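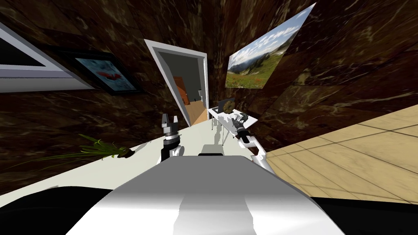 The Hasach trestle desk is sold as a flat-pack work table for sewing rooms, home offices and garages, and I have had one in the spare room since October. I bought it to replace an old dining table that was too deep for the wall and too low for my chair. What I was after was a long white table with a flat, pale top, running well away from where I sit, so that fabric can be spread out at one end while the machine stays at the other. The Hasach comes close to that, with a few faults that are worth knowing before you order.

It cost 400 dollars with delivery from the Zenemholm warehouse. The box came on a Monday and was heavy enough that the driver and I carried it in together. The packing was good. One corner of the carton had been crushed but the top inside had foam edging and wasn't marked.

Assembly

The instructions are drawings only. They are clear up to step 8, where the rear rail goes on, and then they get vague. The rail has a front and a back, and the drawing doesn't show which is which. I put it on the wrong way, found the cable tray wouldn't line up, and had to undo everything from there. If you are building one, look for the side with the smaller holes and face it to the wall.

All the bolts take the same Allen key, which is supplied. Use your own if you have a decent one, as the supplied key started to round off before I had finished the second trestle. You will need a Phillips screwdriver as well. Put the top face down on a blanket and allow an afternoon.

The top

The surface is smooth and has a low sheen. Chalk wipes off with a damp cloth. Ballpoint takes methylated spirits and some rubbing. I left a mug of tea on it overnight and the ring came off in the morning, but a spot of red dye from a cheap cotton has stayed.

White is also the only colour. It shows every thread and bit of lint, and in the afternoon there is a fair bit of glare from the window. I have put a grey cutting mat at my end and that has helped.

Stability

With the sewing machine over a trestle there is very little movement. With it in the middle, the top bounces at full speed and the thread stand rattles. Fragkou sells a centre leg that is meant to fit this desk. It fits, though the foot is slightly too short on carpet and I had to pack it with a square of cork. I think a centre leg should be included at this price.

The feet adjust by hand, and they hold their setting if you don't drag the desk.

Compared with the Skasus

My sister's place has the Skasus desk, which is cheaper and comes with 2 drawers. The drawers are handy but they sit right where your knees go. Its edging has also started to lift near the iron. The Hasach edging hasn't moved so far.

Warranty covers the frame and excludes the top, so check the surface before you throw the carton out. Replacement bolts can be ordered from Hasach by email, and mine took 9 days to turn up.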